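Speaker notes – "Two Arms and a Bin of Staples"
Himemdale maker evening, student projects slot, 23 minutes including questions

Before I start
Water, clicker, spare batteries for the clicker. Check the back row can hear me. Last time I talked to my feet for the first half, so look up! If the projector sulks, carry on without it and do the hand-waving version.

Opening
Hello, thanks for staying after the coffee break. I'm going to talk about what our robotics club did with our spring project, and most of it is about very small bits of metal. Show of hands – who has ever dropped a strip of staples and then tried to pick it up in gloves? Right. Keep that feeling in your head for the next while, please.

How we got into this
Say quickly: we're an after-school club, we meet at 4.30, and every year we pick one job and try to get it done on the arms. Last year was folding tea towels (short version: don't). This year we wanted something you'd find on a desk. Somebody suggested pencils, somebody else said pencils were boring, and we ended up arguing about stationery for a whole session. Staples won.

The project is called Codus. Please don't ask what it stands for, we picked the name first and never came up with a good answer.

The task
Two arms working on one table. Pieces of metal in a shallow bin, arm picks one up, carries it to a marked spot, lets go. Then the next. It sounds like a job for a toddler, and a toddler would beat us at it, easily.

Mention the rules we set ourselves:
No magnets. (We had a long moan about this one, and I was the one moaning.)
No tipping the bin out.
A person can stop the run at any point, but if they do, the run doesn't count.

Slide 4 – the bench
Let people look at this one for a moment, then talk. It's the view from up by the wrist, so you're looking down past the fingers into the yellow bin. Point out that the pieces are lying at all sorts of angles. Point out the finger crossing in front of the bin, too, and ask the room how much of the pieces behind it they can make out. That was half our trouble with the wrist view, and I'll come back to it. 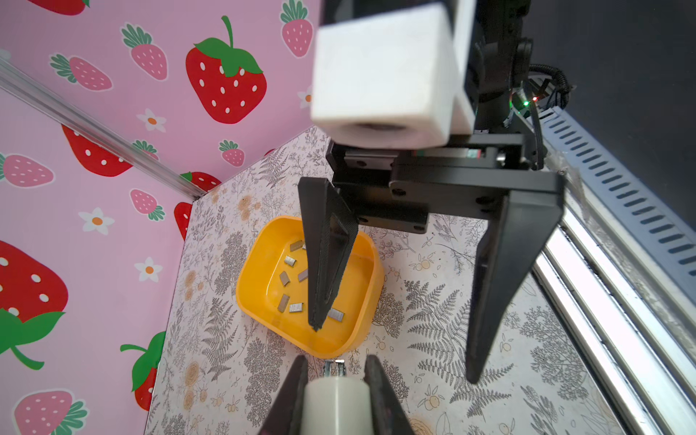

Slide 5 – what went wrong
Take this slowly, it's the best part of the talk.

First, the flat ones. A piece lying flat on the floor of the bin gives the fingers almost nothing to get hold of. You come down a tiny bit too high and you close on air, a tiny bit too low and you're shoving the whole bin along the table. We did a lot of shoving. One run ended with the bin on somebody's shoe.

Second, the walls. Anything up against the side of the bin is awkward, as the finger wants to be exactly where the wall is. Our fix was to nudge the piece towards the middle first and grab it after. Slow, a bit ugly, but I'm quite fond of it.

Third, shine. Bare metal throws the light about, and the pieces looked different depending on which lamps were on. We moved the lamps, then moved them again, then put tape on the floor so they'd stay put. Tape is the hero of this project.

If there's a groan from the Drunen lot here, that's fair, they lent us the lamps.

Slide 6 – how we did
Our last proper session was 86 attempts. Don't read out the whole table, it's on the handout. Just say that we were much better at pieces in the open than at pieces by the wall, and that the final 3 attempts all went wrong in exactly the same way while a visiting parent was watching. Pause for sympathy.

Slide 7 – what I'd change
A bin with sloping sides, so things slide to the middle by themselves. I'd also write down the lamp positions on day one. And I'd practise driving the arms for longer before we started keeping score – everyone got noticeably calmer by the end, me included.

We're also trying the finger shape that the Strobel club showed at the open day. Narrower at the end. Ours are a bit chunky for this job, I think, though opinions differ at our table.

Thank yous and questions
Thank the club and thank Himemdale for the room. Handouts are by the door.

Likely question: could you do this with paper clips? We tried, they tangle, ask me in August.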